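Search this site Enter keywords Go

The second life of the toy box

In Wullbridge, families can borrow toys the way they borrow books, and the shelves are rarely full for long

The Fimside Toy Library opens at 9 in the morning, and by then there is usually a pushchair or two parked by the door. Inside are shelves of jigsaws, train sets, dolls' houses, dressing-up clothes and pretend kitchens. Each toy has a number on it and goes out for three weeks at a time.

Precious Steyn started the library in the front room of her flat after her second child was born. She had moved twice in a year and was tired of packing toys that were hardly played with. A neighbour was in the same position, so they swapped. Other parents on the street heard about it and asked to join in.

"I had a tricycle in the bath," she says. "That was when I started looking for a building."

The building she found used to be a shoe repair shop. The rent is low and the roof leaks at the back, where the outdoor toys are kept. There are now 271 member families, most of them from Wullbridge and the villages on the Vumar road. They pay a small yearly fee, and grandparents can join on the same card.

The stock has grown to almost 1000 toys, nearly all of them given. Some come in with pieces missing. Steyn keeps a drawer of spare wheels, dice and wooden pegs, and a surprising number of repairs can be done from it. Puzzles are put together before they go on the shelf. If one piece is gone, the box is marked and the puzzle still goes out.

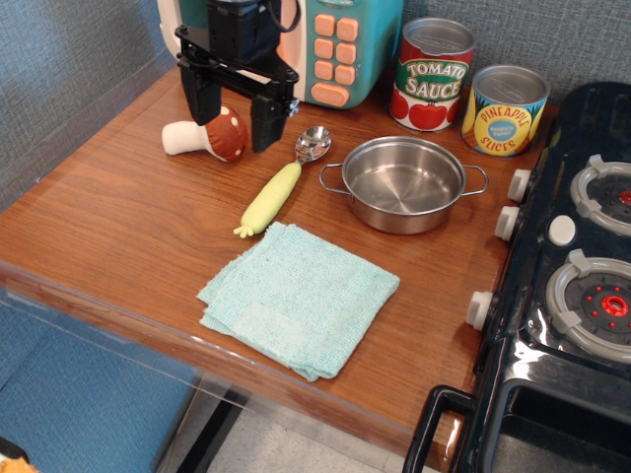 Pretend play is what members ask for most. Tills, tea sets and doctor's bags are often reserved weeks ahead, and the waiting list gets longer from October, when the weather turns and children are indoors more. Train sets come next. Board games do well in the school holidays and sit on the shelf the rest of the time.

Parents give different reasons for joining. Some want to save money. Some live in small homes and have nowhere to put a play kitchen once the novelty has gone. One father told me he joined so that he could find out whether his daughter liked building things before he bought her a large construction set. She didn't, and it went back after four days.

Cleaning takes up more time than lending. Hard toys are wiped down with warm soapy water and left on racks to dry. Cloth toys go through the washing machine in a net bag. Anything with batteries has its cover checked, and if the screw is missing the toy stays behind the counter until a new one is fitted.

Returns are mostly on time. The late fee is 50p and Steyn often forgets to ask for it.

A second branch is planned at the Sibiya Centre, on the other side of the river, if the lease can be agreed. It would open two afternoons a week to begin with and share its stock with Fimside. Steyn has already picked out the shelves, which are in her hallway.

Related articles
Mending a rocking horse on a small budget
Where to give away outgrown bikes
The Wullbridge seed swap, one year on
Rainy afternoons: six card games for under-eights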